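Cómo quitar las manchas de té y café de las tazas blancas (sin dejarlas peor)

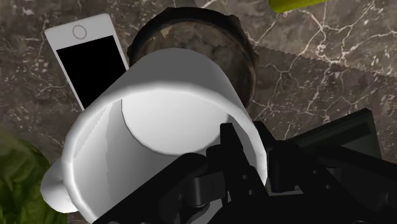 Stellan Amundsen
Redactor de la sección Casa y cocina en Lirimwood

Soy de los que beben té negro desde que se levantan hasta que se acuestan, y mis tazas lo pagan. Primero sale un cerco beige, luego un fondo color tabaco y un buen día viene tu suegra y te pregunta si las has lavado. ¡Pues claro que las he lavado! Lo que pasa es que el lavavajillas con los taninos puede lo justo, y en mi casa, con el agua tan dura que tenemos, todavía menos.

Llevo años probando cosas y al final me he quedado con un método bastante tonto que funciona con casi todo lo que tengo en el armario.

Lo que vas a necesitar

Bicarbonato de sodio
Percarbonato (opcional, para los casos graves)
Una esponja blanda, de las que no rayan
Agua caliente
400 ml de paciencia, o sea, lo que cabe en mi taza grande

Paso 1. La pasta

Echa una cucharada de bicarbonato en la taza y unas gotas de agua, muy pocas. Tiene que quedar como pasta de dientes; si te queda sopa, más bicarbonato y listo. Extiéndela con los dedos por el fondo y por las paredes, y no te olvides del borde, que es donde se apoya el labio y donde se va quedando una sombra marrón que no vemos nunca porque miramos la taza desde arriba.

Paso 2. Esperar y frotar

Déjala tres minutos. Luego frota en círculos con la esponja húmeda, sin apretar como si lijaras una puerta. En las tazas de diario con esto suele bastar. Aclara bien, que el bicarbonato deja un velo blanquecino bastante feo y el siguiente café sabe raro.

Paso 3. Si sigue marrón

Aquí entra el percarbonato. Una cucharadita, agua bien caliente hasta arriba y a dormir (yo lo hago por la noche, en el fregadero, porque hace espuma y a veces rebosa). Ponte guantes, no tapes la taza y no lo mezcles con vinagre ni con lejía, por favor. Por la mañana tiras el agua, lavas con jabón normal y aclaras un par de veces.

Mi vecino Bendik Eklund jura que con sal gorda y medio limón se consigue lo mismo. Lo probé en agosto con una taza vieja de Lonau, y sí, limpia, pero la sal me dejó unas rayitas en el esmalte y ahora el té se agarra justo ahí. Yo paso.

Cuándo no usarlo

Con tazas que lleven filo dorado o dibujo pintado a mano, ni percarbonato ni frotar fuerte: bicarbonato muy suave y solo por dentro. Si el esmalte está cuarteado, la mancha se ha metido por debajo y ya no hay pasta que valga. La mía de Oshima está así y la tengo con lápices, tan contenta.

Y para que tarden más en mancharse, enjuágalas nada más terminar, aunque sea con un chorrito de agua fría. Ya sé que da pereza. Yo lo hago la mitad de las veces.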